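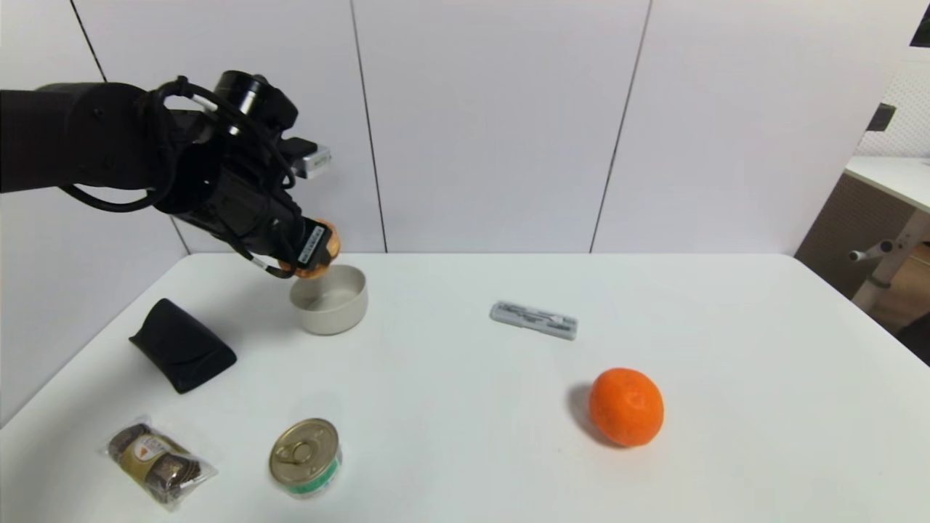

Search posts and people

Sullirance Lab
12 September 2018

1/ We have a new result on grasping mixed household items, and I'll go through it in short posts. The question was simple. If an arm learns to pick things up from people steering it by hand, does it help to put clutter on the table from day one?

2/ Most of our earlier training used one object and one bowl. The arm got good at that. Then we set a few other things nearby and it slowed down, reached for the wrong item, or stopped halfway.

3/ So we collected two sets of demonstrations. Set A has one object on a bare table. Set B has the same task with unrelated things left out: a can, packaged snacks, a mandarin orange, whatever was at hand. Each set has 1,550 demonstrations.

4/ Same arm, same gripper, same bowl, same operators. We trained the same network on each set with the same settings. The code name for the network is Maddocks, in case you see it in the plots.

5/ Testing was 64 trials per network, all on cluttered tables, with layouts neither one had seen. A trial counts only if the right item ends up inside the bowl and nothing else gets knocked over. We allowed no second tries.

6/ Set B won clearly. The network trained on Set A mostly failed before it touched anything. It went to the wrong place and closed on air. The one trained on Set B mostly failed late, at the release.

7/ The release problem is worth a post of its own. Soft food gets squeezed, and a squeezed piece can stick between the fingers when they open. We now have the operators pause low over the rim before letting go. The network copies the pause.

8/ We also tried mixing the sets, half and half, with the total held the same. That came out close to Set B alone. If you already have a lot of clean-table data, I wouldn't throw it out.

We use cookies to remember your settings. Accept all — Manage choices

9/ Things we did not test: moving the camera, changing the table color, or clear containers. Somebody at Gramstead asked about clear containers last week and I don't have an answer yet. Depth readings on clear plastic are poor on our setup.

10/ One practical note. Resetting a cluttered table takes longer than recording the demonstration. We print a random layout sheet before each session and follow it. Without the sheet, people put things back in the same spots.

11/ Next is the Billerov task set, which has 3 bowls and a spoken instruction for which one to use. We plan to collect 2,000 demonstrations and start training in November.

12/ The write-up is with reviewers now. Layout sheets and the scoring rules will go up first — the recordings need more cleanup before we can share them.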